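Rolanville Walking Gait Records
Version 2, May 7, 2019
Maintainer: Ettore Marchetti

Contents

The set holds 1319 walking trials from 46 adults who play sport for pleasure, mostly tennis and bowls. Every person walked the same indoor track at a speed they chose by themselves. Nobody was paid, and all of them signed the consent form.

Files

trials.csv has one row for each trial. people.csv gives age group, height, weight and the leg they prefer to kick with. Step times are in milliseconds, joint angles in degrees. An empty cell means that the value was not measured; please do not read it as zero.

Known problems

In 219 trials the left ankle sensor lost its signal for a short moment. These rows have the value 1 in the column "gap". I did not fill the missing part.
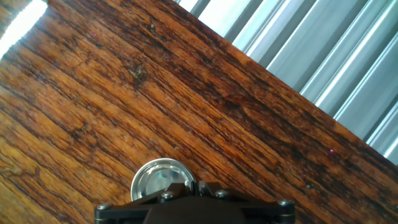

The age groups are not balanced, and only 19 trials come from people over seventy. I would not use the set to say something about older players.

Changes from version 1

Knee angle sign corrected for the right leg. Folder "Grison" renamed to "track_b".

Use

Free for study and teaching. For other use, write to me first.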